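소형 냉장고에서 물건 꺼내기 데모, 몇 개나 모아야 하나요?

Nidia Villca
핸드헬드 그리퍼로 데모 모으는 중입니다. 작업은 미니 냉장고 안 물건 집어서 꺼내기. 지금 34개 모았고 학습 돌려봤는데 문 안쪽까지는 가고 집을 때 자꾸 빗나가요. 둘이서 같이 손 넣고 하는 에피소드도 섞여 있음.
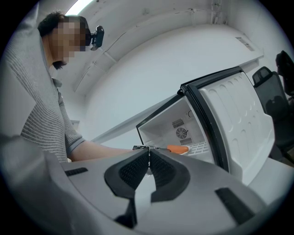
물건 위치는 매번 조금씩 바꿨고 조명은 그대로예요. 더 모으면 되는지 아니면 방식이 문제인지... 급해요 ㅠㅠ

Quang Kiều
34개는 적어요. 저는 비슷한 작업에 대략 1,148개 썼습니다. 물론 물건 종류 많아서 그런거고, 하나만 할 거면 50개 단위로 늘리면서 성공률 보세요. 둘이 하는 거랑 혼자 하는 건 폴더 나누시고요. 섞으면 정책이 헷갈려 함니다. 그리고 집기 직전에 속도 줄이기. 빨리 훅 집으면 그 구간 프레임이 몇 장 안 남아요.

Bemness
캘리브레이션부터. 저도 빗나가서 보니 그리퍼 폭 값이 밀려 있었음

Sandhu
저도 같은 증상인데 12월까지 해야 돼서 일단 구독. 해결되면 글좀 남겨주세요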